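Room check, Pluldale store room, January 28, 2026

Form 754. Mark each line and write a comment if something is not good.

- [x] **Floor and door.** Free to walk. The door closes by itself.
- [x] **Table top.** Stable when I push on it. I found no sharp corner.
- [x] **Lights.** All work. One is slow to start, please watch it.
- [ ] **Fire extinguisher.** The tag is old - the last check was in April. Rizk must come and renew it.
- [x] **Wire rack, left wall.** The upper basket has its three screws, I tried each by hand. The folded cloth bag may stay, it is light.
- [x] **Wire basket, back wall.** Empty. Maximum load is 2 kg, please do not put bottles in it.

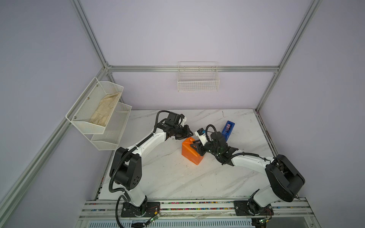

- [ ] **Orange container.** Before the next check it needs a label with the content and the date - a container without a written content is not allowed by our Drendemora rules.
- [x] **Blue box.** No comment.

Two points are open. I will look at them again in 9 days and sign the form after that.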